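Março foi o mês em que finalmente li um sinaxário de ponta a ponta, e ainda não me calei com o assunto! Para quem nunca pegou num: é a recolha das vidas breves dos santos, arrumada pelos dias do calendário, feita para ser lida em voz alta na liturgia. Umas entradas têm meia página, outras têm 2 linhas, e são quase sempre essas que me prendem.

O que mais me apanhou foram os eremitas. Os mártires já eu conhecia da catequese, mas os homens e mulheres que iam viver para uma gruta, a pão, sal e umas ervas cruas, são outro mundo. Há um monge que recebe um cacho de uvas e o manda ao vizinho doente, o vizinho manda-o ao seguinte, e o cacho dá a volta às celas todas até regressar ao primeiro, inteiro. Li isto 2 vezes seguidas, no comboio, com um sorriso parvo na cara.

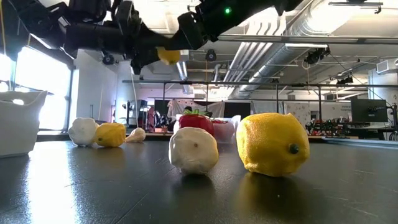
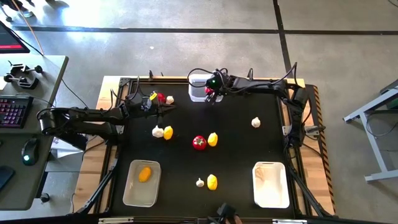
O limão, de perto, e a mesa vista de cima.

A edição que usei é a da Giannakopoulos, em 4 volumes (pesadíssimos, levem mochila). São 3.359 notas de rodapé, e eu, que costumo saltá-las, dei por mim a ler as notas antes do texto. É lá que se percebe como uma mesma santa aparece em datas diferentes conforme o manuscrito, ou como um copista trocou o nome de uma aldeia e criou, sem querer, um mosteiro novo.

Agora ando a ler uma entrada por dia, ao pequeno-almoço, em voz alta. Muda tudo! As repetições que no papel cansavam ganham ritmo, e as fórmulas do fim, sempre iguais, começam a soar a refrão. Se alguém tiver uma boa tradução portuguesa dos ditos dos Padres do Deserto, deixe o título nos comentários, que a minha está a perder folhas.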